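Skalel Two-Arm Bench Kit - Frequently Asked Questions
Last updated 16 Jul 2023

What comes in the box?
Two arms with grippers, a wrist camera for each arm, the aluminum frame, base mounts, control boards and cables. The tabletop and wall panels are sold separately. You can use your own if they fit the frame.

Do I have to buy both arms?
No. The single-arm kit costs $800 less and uses the same frame, so a second arm can be added later. You will need to run calibration again after you add it.

How heavy an object can it lift?
Each gripper is rated for 988 grams with the arm half extended. At full reach we suggest staying well under that. Phones, cups, small boxes and hand tools are typical loads.

Can both arms hold the same object?
Yes. Shared grasps are turned on under Motion, then Paired. Start at the slowest speed setting. If one arm stalls, the other stops too - this can't be switched off.

How long does setup take?
Most customers finish in 6 hours. The slow part is running the cables along the links. Leave slack at the wrist or the camera plug will work loose.

Does it handle clear plastic or glass?
Not reliably. The wrist cameras have trouble finding the edges of see-through items. Junhao Shen on our support desk can send the current settings for this, but expect missed grasps.

Which software do I need?
Flarkcombe 2 or later. Older versions will connect to one arm only.

What does the warranty cover?
Motors, boards and cameras for two years. Gripper fingers count as wear parts. Spares ship from our Raltport warehouse, usually the next working day.

Can I see one working before I order?
Yes. Write to Wanting Mao in sales to book a visit or a video call. You can ask for a particular task, and if you want your own items tried, mail them to Raltport a week ahead. We send them back at our cost.
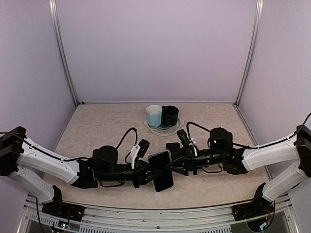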